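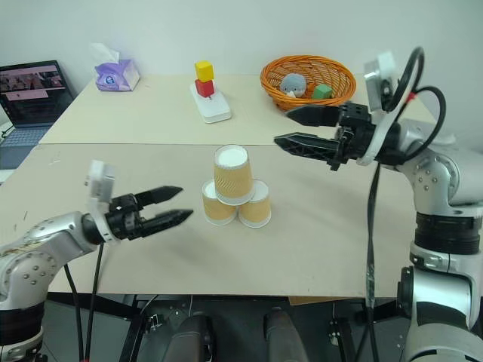
What happens at the open day?

The doors of the Wurnudstead workshop open, people come in, and robots do small household jobs at the speed of someone who is being paid by the hour. There are demonstrations all day, with short breaks between them. The jobs are things like stacking paper cups, putting toys in a basket and placing one block on another. You can watch from start to finish or wander off halfway through, and the robots will not take it personally.

When is it?

27 May 2018, from ten in the morning until four in the afternoon. The last demonstration starts at half past three. Anyone still in the room at four will be handed a broom.

Where do I go?

The Ulard building, on the river side of the Wurnudstead site. Use the blue door. The green door leads to a stairwell and then to a second green door, which is locked, and every year we meet a few people coming back from it.

How much does it cost?

Entry is free. Coffee is a dollar. The coffee has been reviewed by past visitors and we have read the reviews.

Do I have to book?

For the general floor, no. For the behind-the-bench tour, yes, as it holds 61 people over the whole day and fills up quickly. Tour places go on the booking page at the start of May. If you book and can't come, please cancel – there is a waiting list, and the people on it write to us.

How many people can be in the demonstration room?

Up to 100. When it's full we run one out, one in at the door. The line moves faster after lunch.

What does a demonstration look like?

A pair of arms, a table and a person explaining what is supposed to happen. The explaining takes about as long as the job. Each session covers one task, usually repeated several times with the objects moved a little between tries, so you get to see how the arms deal with things being somewhere new. Questions are welcome while it runs.

Why cups?

They are cheap and light, and everyone in the room already knows how to stack them. A paper cup also gives you very little room for error. Squeeze too hard and it buckles, squeeze too softly and it slides out. We went through 3,000 of them getting ready for this year, and the recycling people now wave to us.

Are they fast?

Any seven-year-old will beat them at cups. Last year several did, and one asked for a certificate. We now print certificates.

What happens when it goes wrong?

The cups fall over and someone sets them up again. We don't hide the misses or stop the session for them. If you want to see a robot that never drops anything, we can recommend a number of very well-edited videos.

Is anyone driving the arms?

It depends on the session. In some, a person at the side of the room is steering both arms by hand, and in others the arms are running on what they have learned from sessions like those. The board by the door says which is which. Please read it before telling your children that the robot is thinking.

Can I try it myself?

Yes, at the Retamal bench, which has a smaller pair of arms meant for visitors. Turns last five minutes. Your task is to pick up a block and put it down somewhere else on purpose. Most people manage the first half right away. You need to be tall enough to reach both handles, and there's a step for anyone who isn't.

How much practice have the arms had?

For cup stacking, 3,734 recorded tries, good and bad together. The bad ones are kept because they're useful, and also because a few of them are very funny. There is a reel of those on the screen near the coffee.

Is it safe to stand close?

Stay behind the yellow line and it is. The arms on show are slow and will stop if they bump into something, but we would like that feature to have a quiet day. Bags and scarves stay behind the line too. Staff have a stop button and have all been told they may press it without asking anyone first.

Can I bring children?

Please do. Under-twelves need an adult with them, and the adult needs to be paying some attention. The room gets loud around noon. There's a quiet hour from ten to eleven with the music off and fewer people let in at a time.

Can I take pictures?

Yes, without flash. The arms work from cameras, and a flash at the wrong moment can spoil a try. Please don't use tripods in the demonstration room. Selfie sticks are allowed as long as they stay on your side of the line, a sentence we had hoped to get through this page without writing.

Is there step-free access?

The blue door, the demonstration room and the restrooms are all on one level. The behind-the-bench tour has three steps with a ramp beside them. Seats are along the back wall, and staff can bring one forward if you ask.

Where do I park?

The Woston lot across the road is free for visitors that day. The bus stops outside it. Bikes can go on the rack by the blue door, but not on the railings, which belong to the building next door and are guarded with real feeling.

Will the robots take my job?

If your job is moving three cups across a table, we should talk. For everything else, there's a session at two o'clock on what these machines can and can't do at present. The second list takes up most of the hour.

Can my school or club come as a group?

Groups of ten or more should write to us before the day so we can give you a time slot. Mornings suit school groups best. We also run visits at other times of the year, with the same robots and slightly better coffee.

I left something behind last year. Do you still have it?

Probably. Lost property is in a crate at the front desk, and it currently holds four umbrellas, a child's left boot and a very good pie dish.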